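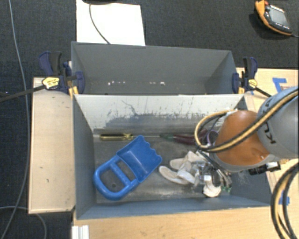

Frequently Asked Questions

When is the Triltberg Dumpling Crawl?
The first Saturday in December, from 11 a.m. until the kitchens run out. Last year one of them ran out at 12:40, so plan your route with a little urgency.

How does it work?
You buy a passport, you walk (or waddle) from kitchen to kitchen, and each one gives you a plate of two dumplings and a stamp. A full passport gets you into the drawing at Lokent Hall. The prize is more dumplings.

Do I have to visit every stop?
No. A few people manage it every year and are very quiet on the bus home.

Can I share a passport with my spouse?
One passport, one mouth. Couples have tested this rule with great creativity and the answer is still no.

Are there vegetarian options?
Yes, at every stop. Worku does a lentil version that sells out before the meat one, so go there early. Vegan and gluten-free plates are marked on the map, and there are fewer of those than we'd like.

What about allergies?
Tell the kitchen before you order. These are small places with small counters, and none of them can promise a nut-free plate.

Is there parking?
There are 113 spaces behind Lokent Hall, and almost all of them are gone by 10:30. The number 4 bus stops right outside.

Can I bring my dog?
On the street, sure. Inside, no. Fivus puts a water bowl by the door and has been known to slip a regular a bit of plain chicken – that's between you, Fivus and the dog.

What if it rains?
We go ahead. Dumplings are steamed, so they're used to it.

Can I get a refund?
Up to a week before the crawl, yes. After that you can pass your ticket to a friend, or to someone you'd like to be a friend.

My restaurant wants to join. How?
Applications open in June. We'll ask for your current health permit and a sample plate. We take the sample plate very seriously and may need to try it twice.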